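3.2 Bins and fill

All picking was done out of open gray metal bins with four sloping sides. Same bin type at both sites, Closodmont and Odunwood. The slope matters more than we expected, small items slide to the middle and the corners stay mostly bare, so fill level by weight is a poor guide to how hard a bin is. We logged 352 bins in June, 2 of them thrown out (labels missing).

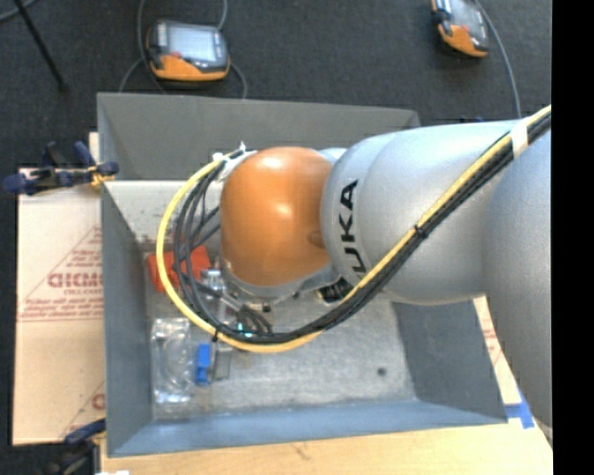 Figure 4. Open metal bin with sloping sides, seen from above.

Fill was capped at 400 items per bin. Over that the top layer sits too near the rim and things get knocked out when the bin is moved. Odunwood staff prefered 300 and we let them keep it, see Table 2. Mixing order was not controlled. Heavy items first in most cases, but not all. Soledad Nieto recoded the item classes by hand after teh first week; earlier bins use the old codes and are left out of Section 4.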